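Home Orchard Short Course
Session 4 handout: Choosing apple varieties without believing the catalogue
Notes prepared by Idun Åberg

Bring a pencil and whatever nursery catalogue you have lying about. We'll be marking it up.

Catalogue writing is advertising. Every apple in it is crisp, juicy and suited to the home gardener, and I have yet to see one sold as mealy by Easter. Read the descriptions for what they leave out.
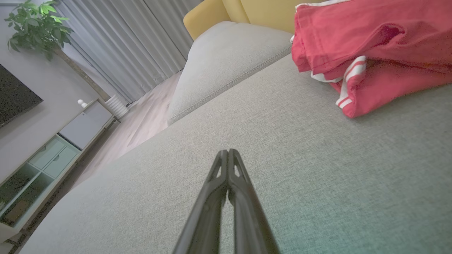

Reading time: 4 minutes

Claims to treat with suspicion

"Self-fertile." Usually means it will set a few fruit alone. Most apples crop far better with a second variety flowering at the same time, and "same time" is the part people skip. Check the flowering group for your district. A chart drawn up for a colder climate can be out by weeks.

"Low chill." Ask how low. A figure of 300 hours is a different tree from one that wants three times that, yet both turn up on the same page. Chill hours are also counted in more than one way, so two nurseries can print different numbers for the same apple and both be telling the truth as they see it.

"Disease resistant." Resistant to which disease? Scab resistance does nothing for you against powdery mildew or codling moth. If the label doesn't name the disease, cross the word out.

"Keeps until spring." In a commercial coolstore, maybe. In a garden shed in a warm autumn, I'd halve it and then check the box every Saturday anyway.
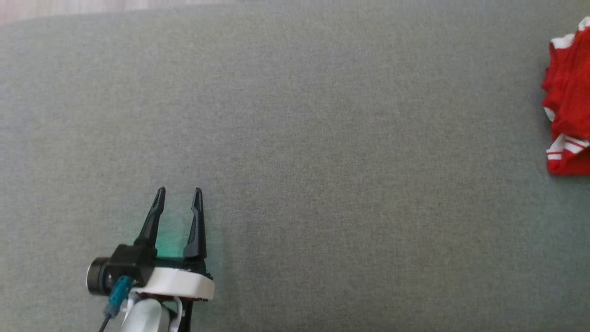
Grey woven fabric, with red cloth at the far right.

Rootstocks

The rootstock has more say over the size of your tree than the variety does, and it gets the smallest type on the label. If it isn't named, ask. "Semi-dwarf" by itself is close to useless, as soil, water and pruning all push it about. Dwarfing stocks fruit early but need staking and regular water for life - a point the colour photos don't dwell on.

Fung-ping Yu disagrees with me here and thinks dwarf trees are worth the bother in any small yard. You'll hear that side next session. I remain unconvinced on sandy ground.

Tasting

Taste before you buy, if you can find the fruit. Early apples start to fade by March, so don't judge one from the bottom of somebody's fridge. Colour tells you very little. Many red sports were selected for the shop shelf, and flavour came along only by luck.
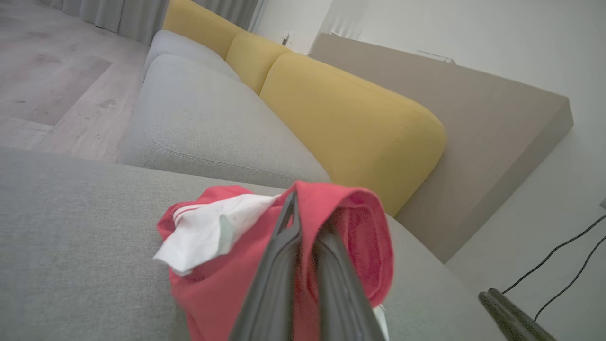

Before next session

Pick two varieties from your catalogue and write down flowering group, chill requirement, rootstock and named disease resistance for each. Leave blanks where the catalogue does. Bring the blanks with you.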